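I spent most of Wednesday evening renaming tags on my little archive of Wevumdale stories, and I wanted to write it down while I still remember why I did it (I never do, later on).

For anyone new: Wevumdale is the old cartoon about the badger postal service, and its fans have been writing stories since before I could spell. I keep 1,737 of them, mostly saved from a mailing list. Back then "Machala" meant the river witch. Then the comic came along and gave us a town called Machala — same spelling, no relation — and my poor search page has been a soup ever since.

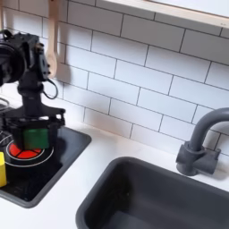

Green cube, red burner.

My first idea was to put the word "witch" after one and "town" after the other. Zdzisław Kozłowski, who has been reading these longer than anybody I know, wrote back that there are 12 stories where the witch founds the town, and what did I plan to do with those? Fair point! I gave them both tags and a cup of tea to myself.

Hultberg and Skondthorpe were easier. They're the two rival sorting offices, and the only trouble was 80 stories from writers who mixed them up, bless them. I left the texts alone and fixed the tags.
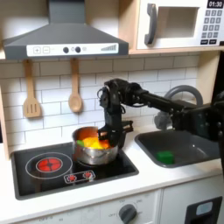
Yellow and orange bits in the shiny pot.

Next up are the stories from season 2, where half the cast swap names for a whole episode and I'm already dreading it. If you wrote one of those and remember who was meant to be who, please drop me a note.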